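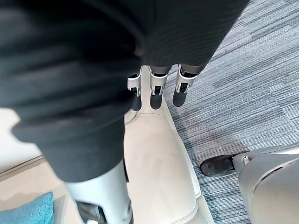

Finding the Ring Nebula with a small telescope

The Ring Nebula, M57, is a shell of gas thrown off by a dying star in Lyra. It is small but fairly bright, and June is a good month to start looking for it. A 90 mm refractor will show it. With a 60 mm you need a dark site and some patience.

1. Let your eyes adapt. Stay away from white light and use a dim red torch for the chart.

2. Find Vega, the brightest star in Lyra. South of it is a small, slanted box of four stars. The two at the end furthest from Vega are Sheliak and Sulafat.

3. Fit your lowest-power eyepiece. I use a 32 mm. Put the finder on Sheliak, then move slowly towards Sulafat and stop a little short of halfway.

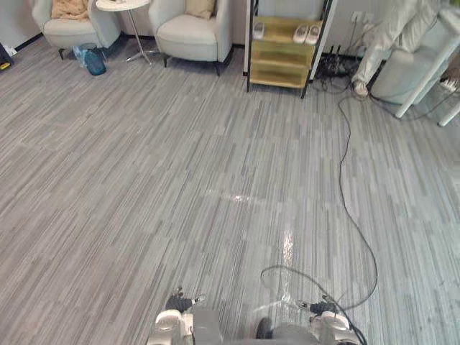

Grey and off-white striped carpet, with a streak of reflected light.

4. Look for a star that won't come to a sharp point. At low power the nebula is easily taken for a star — sweep past it and back if you are unsure.

5. Change to a higher power, up to 90x. The disc should now be clear. Look slightly to one side of it and the darker middle begins to show.

Don't expect colour. In a small telescope the ring is plain grey, and the central star is far too faint to see.

Lejla Yordanov, Jun 12, 2021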